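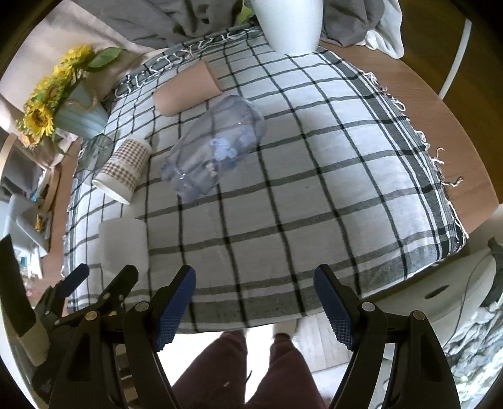

*Osa fringed table cloth in white and dark green check, on a wooden table.*

# Osa Table Cloth, Checked, with Fringe

The Osa is a woven cotton cloth for everyday tables. It is made for us by the Gough mill and comes in three sizes, all in the same weight and with the same fringed ends. The smallest works as a topper on a kitchen table and the largest covers a dining table for six with a drop on every side.

## Details

- Fiber: 100% cotton, yarn-dyed
- Weave: plain weave, medium weight
- Ground: white with thin dark grid lines
- Border: wide dark band with narrow stripes
- Ends: self-fringe, white and dark
- Country of weaving: Portugal
- Item number: OS-135

## Sizes

| Size | Width | Length | Seats |
|---|---|---|---|
| Small | 35 in | 35 in | topper only |
| Medium | 54 in | 72 in | 4 |
| Large | 54 in | 94 in | 6 |

Measurements are taken flat, before washing, and leave out the fringe. Cotton shrinks. Expect up to 3% in length after the first warm wash and very little after that. If your table is close to the limit of a size, order the next one up.

For a square table, measure one side and add the drop you want twice. An 8-inch drop is comfortable for daily use. More than 12 inches gets in the way of chairs.

## About the fringe

The fringe is made from the warp yarns of the cloth and is not sewn on. Each end is secured with a row of stitching before the yarns are released, so the cloth itself won't unravel. The fringe will loosen with washing and single threads may come free. Trim these with scissors. Do not pull them.

Tassels that twist together in the wash can be combed out with your fingers while damp. A wide-tooth comb also works on the large size, where there is more of it to do.

## Care

Machine wash warm with similar colors. Wash separately the first time – the dark yarn can give off a little dye. No bleach and no fabric softener. Tumble dry low or hang by the long side. Iron on the cotton setting while slightly damp, and keep the iron off the fringe.

Red wine, tomato and coffee should be rinsed in cold water before washing. Candle wax can be chilled, scraped off with a dull knife and then ironed out between two sheets of plain paper.

Small slubs and specks in the yarn are part of the cotton and are not treated as faults. Holes, broken stitching at the ends and dye marks are, and we replace those.

## Goes with

- Lunon napkins, plain white, set of four
- Lunon runner, dark gray
- Zamton felt table pad, cut to size

The Zamton pad is worth having under the cloth if your table has a soft finish. It adds some grip and keeps the cloth from sliding at the corners. Order it 2 inches smaller than the tabletop on each side.

## Ordering and stock

Medium and Large are in stock and ship in two working days. Small is out of stock until January. Orders are packed folded in a paper sleeve, so there will be creases when you open it. They come out with one pass of a damp iron.

Restaurants and guest houses can order custom lengths in the 54-inch width. The minimum is 17 cloths per length and the lead time is six weeks. For runs over 1,000 yards the border can be woven in another color. Write to us with the color and the total yardage and we will send a yarn card.

Returns are accepted within 30 days if the cloth is unwashed and still has its label. Custom lengths can't be returned unless they are faulty.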